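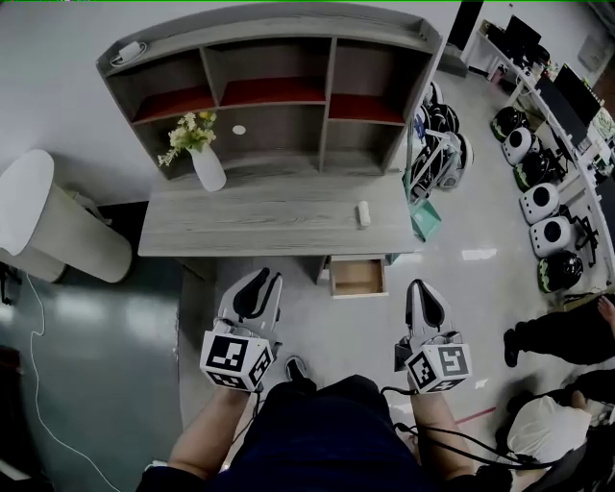

Figure 1. Gripper work at the desk and hutch, with the drawer open.

3. Writing house rules for hand-held gripper sessions

When our group picked this topic, we thought the rules would be the easy part. We had a semester, a shared lab at Ferkgate, and a project (we named it Huerta, after a long argument over lunch) that was meant to collect good demonstrations of everyday desk tasks, such as opening a drawer, putting a small thing away and closing the drawer again. The rules were going to be one page at the back of the report. They ended up taking most of March, and we are glad they did, because we learned more from them than from some of the coding.

We started by reading whatever we could find on keeping people safe around robots. Most of it is written for powered arms in factories, with fences and stop buttons, and a pair of grippers held in your own hands doesn't fit that very well. Our supervisor suggested we keep the habit behind those documents, which is to write down what could go wrong before deciding what to do about it, and leave the rest. So we spent one long Wednesday walking through the tasks slowly and writing on sticky notes.

3.1 Cables and floor

Cables came up more than anything else. The right gripper in Figure 1 has black cables that trail down and off to the right, and a thin white one crosses the floor mat on the other side. A person who is looking at a drawer isn't looking at the floor, so our first rule is that the operator walks the working area once before picking up the grippers and moves any cable that lies where they plan to step. The second is closed shoes for everyone in the room, helpers included, and we did argue about that one! We also ask that anyone sitting on the floor stay well back from the operator and say so out loud before getting up.

3.2 Markers

Each gripper carries a white cube printed with black-and-white patterns, and the tracking depends on those being easy to read. Our rule is to wipe the cubes before each session, never to pick up a gripper by its cube, and to stop if a sleeve keeps falling over one. We wrote this into the Emach checklist, our name for the 11 lines taped up beside the door.

3.3 Furniture

Drawers go back to closed between takes. Loose things on the desktop stay if they belong to the task and are written on the take sheet, and otherwise they go on a shelf. Small as it sounds, this was the rule we forgot most often ourselves.

3.4 Breaks and records

Holding your forearms out in front of you is tiring in a way we hadn't expected, and tired people bump into things. We settled on 600 seconds of work and then a rest with the grippers put down. Every take gets a number on the sheet, and the last one before this report was 1122. If something goes wrong, even a stumble, it is written next to the take number the same day.

We tried the draft over 10 sessions and changed the wording after nearly every one. The version in Appendix B is the one we handed to the Prarnaretti group, who use the room after us and have already asked for a line about where to hang the spare cables.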